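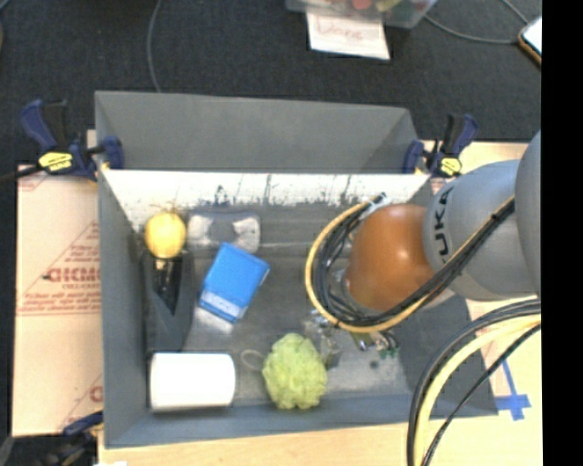 Steering the Big Orange Elbow

3 min read

Search Hultex Magazine Go

My first try at teaching a robot took 30 minutes and got me one green bath sponge. I was at Hviid's workshop in Follo with a remote in each hand, and Troels Thorlacius kept telling me to slow down.

"It copies your bad habits too," he said. Great!

The job sounds easy - steer the KUKA arm into the gray bin, grab something, lift it out, do it again. They want 400 good runs by August, and every one is driven by a person. Mesh is fun (you can hit it almost anywhere). The blue box, lying there all tilted, had me muttering. I kept coming in too steep, and Troels kept deleting my runs.

By late afternoon I'd quit watching my hands and was just looking at the sponge. He kept that one.

Comments (3)

vastard_fan: Which remote was it?

Lena K: My kid would be better at this than all of us

oldlathe: 30 minutes is pretty good for a first go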